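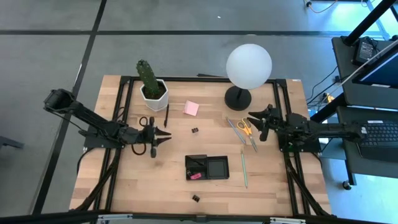 3 min read

Two arms and a messy desk: my time with the Gilard Stovmont

Posted 3/12/23 by Noeline Rakena

OK, so a lot of you wrote in after the last issue wanting to hear how I'm getting along with the Stovmont, and I kept putting it off until I'd used it enough to have an opinion. I have one now. Several, in fact!

Quick catch-up if you're new. The Stovmont is Gilard's two-arm tabletop kit. You get the frame, both arms with two-finger grippers, the wrist cameras and a big bag of cable ties, and you bring your own table. I've been renting mine for 99 dollars a month, with a 900 dollar deposit that made me gulp a little. They'll knock part of the rent off the price if you decide to buy. I haven't decided.

Putting the frame together was easier than I feared. It's black aluminum extrusion, and if you've ever built a shelf out of the stuff you know how it goes: everything slides where you want it until you tighten it a quarter inch off. The arms mount on opposite sides so they reach in toward each other, and I'd tell anybody to spend extra time on that part. I moved one of mine twice. Then I moved the table.

The cables I'm less happy with. The ones on the arms hang in a loop, and the manual's whole advice is "allow sufficient slack." How much is sufficient? I guessed, watched the arm go through its full stretch with my hand over the stop button, and guessed again.

For a first job I picked desk tidying, which is the sample task in Policarpio, the software that comes with the kit. Pencils, scissors, binder clips, sticky notes, an eraser, and an organizer for them to go in. You show the arms what you want by moving them yourself, the software records it, and after enough rounds it has a try on its own. The guide suggests 20 rounds before you let it try anything, and I'd call that hopeful. Mine wanted a good deal more before it stopped reaching for the spot where the pencil had been the time before.

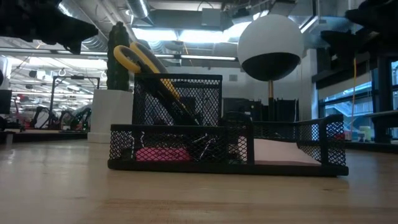 The other thing I learned is to be picky about your organizer. A tall compartment is great for long things if your arm can lift them high enough to clear the rim, and mine kept knocking into it until I raised the whole path. Low trays are much more forgiving. Scissors are the hard one either way, in my experience. The gripper likes to come in from one side and the handles like to swing around, and I spent a whole evening on that (with snacks).

Binder clips surprised me. They're so small that I figured I'd be chasing them all week, but the fingers taper down nicely and Policarpio has a slow-approach setting that I now leave on for everything. Turn it on before you do anything else! It's buried under Motion, then More, then Comfort, for reasons known only to Gilard.

The wrist cameras are the part I'd pay for. I started out leaning over the table to see what the gripper was doing, and now I just watch the feed, especially for the little stuff. You do lose part of the object behind a finger when you get in close, so I still check the overhead view before I close the grip.

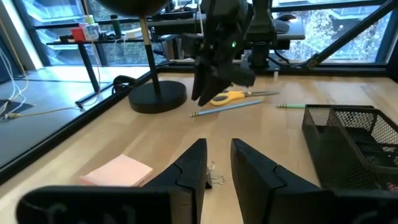 Wrist camera feed with a binder clip at the fingers and the other arm over by the scissors.

Setup each day takes me 45 minutes if I'm careful, and I'd love to see that come down. Most of it is camera calibration, which you have to redo any time the table gets bumped. I did ask Gilard support whether a saved calibration is coming and got a friendly "we hear you" - so, make of that what you will.

Would I send you off to rent one? If you have a room where it can stay put, sure, try it for a month. If you'd be taking it down between sessions I'd hold off for now. The folks in the Purside group have the older single-arm version and they're happy with it, and it's a lot less to carry.

I'm keeping mine through the end of March at least. Next up is folding a dish towel, so send me your tips, and if you've beaten the scissors problem please, please write.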